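March 10, 2025
Streaming availability checker, catalog pass 2 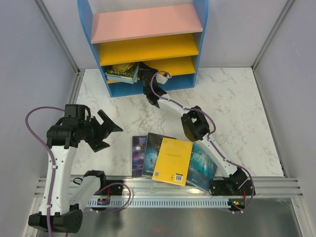
Ran the checker against the full film list for the Australian region. 200 titles in, 192 returned a result, 181 of those matched the right film. The other 11 matched on title alone and picked up a remake or a TV movie with the same name. Eight came back empty.

Mismatches are nearly all one-word titles. Release year is in our table but the Husside lookup drops it when the field is stored as text. Changed the column to integer and reran the 11. Nine resolved. The last two have a different year in the Nurmi feed — festival year against theatrical year — so a tolerance of one year either side is now in the config. Have not rerun the full list with it yet.

Empty results: five are rental only, and the rental flag was off in my settings. Three are missing from the feed entirely. Left them marked "unknown", which the page template prints as "not currently listed". Do not let it print "unavailable". We don't know that.

Flarnent export still writes runtimes in seconds. Divided by 60 in the import step, rounded down.

Murnari regional codes: AU and NZ are merged in the old table. Split needed before the May update, otherwise the New Zealand pages inherit Australian links.

To do
Full rerun with year tolerance on
Rental flag on by default
Check cast order on the two-part miniseries, second part is loading the first part's list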